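Wegener knot blanket

The Wegener knot blanket is a type of tied bedcover made without quilting stitches. The layers are held together by short lengths of yarn or heavy thread, pulled through at regular points and knotted on the top side. It takes its name from the town of Wegener, where the method was taught in evening classes and passed along through church sewing rooms.

Tied covers are older than the Wegener name and were made in many places. They were quicker to finish than stitched quilts and could hold thicker filling, such as old wool blankets or worn coats opened at the seams. What sets the Wegener type apart is the knot, a square knot with one extra turn, and the spacing of the ties, which are set four inches apart in offset rows.

Construction

The top is usually a single piece of cloth or a plain arrangement of large squares. The filling is laid over the backing on a table or floor, and the top is spread over both. Long basting stitches hold the layers flat until the ties are in. Work begins at the center and moves outward — a cover tied from one edge tends to push its fullness toward the other side. Tails are trimmed after all the knots are set.

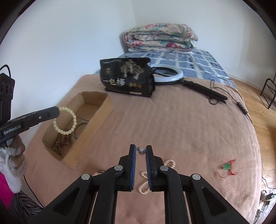

Vol. 31, No. 4

Edges are finished by folding the backing over to the front and hemming it down. A separate binding is found on some later covers, most often those made for sale. The Prenbridge variant has a double row of ties along the edge and no ties in the corners.

Materials

Early covers were tied with wool yarn left over from knitting. Wool mats slightly with washing, and the knots tighten as it does. Cotton thread came into use later and was sold on cards under the Bondlow name, with 33 yards to a card. Acrylic yarn is now common, though it is more likely to slip and is often tied twice.

Study and collections

The first detailed survey was made by Hiu-tung Shih, who recorded 200 covers in private homes and noted the knot, spacing and filling of each. Shih argued that the offset rows came from a printed cloth whose pattern served as a guide for the needle. Tài Ông has questioned this and points to covers on plain cloth with the same spacing. The Fleltar Museum holds a group of the blankets and shows part of it each August.

See also: Basting; Comforter; Tufting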